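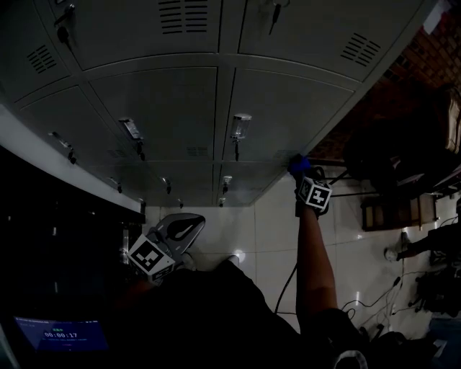
Photo: Groletti Football School

About Groletti Football School

We are a football school for boys and girls in Ornodville. The school was opened by two former players of Mackay Rovers, who wanted to give the children of our town a place for learning the game in a serious but friendly way. In the first season we had one team and a rented pitch. Today 323 players are training with us, from six years old until eighteen.

Each training takes 90 minutes. The younger groups work mostly with the ball - passing, first touch, small games of four against four. From the age of twelve we add tactics, and the goalkeepers have their own coach two times per week. All our coaches hold a licence and speak English, and several of them speak also Italian or Polish.

Our teams play in the Ornodville youth league, and every December we organise the Zerkov Cup, an indoor tournament for players under eleven. At the last edition there were 300 people in the hall for the final, which our girls lost on penalties after a very good match.

The main pitch has artificial grass and a stand with 200 seats. Parents are welcome to watch the Sunday matches, but we ask them kindly to leave the instructions to the coach.

New players can join for a trial training at any moment of the season. Please write to the office before you come and tell us the age of your child and in which position he or she likes to play.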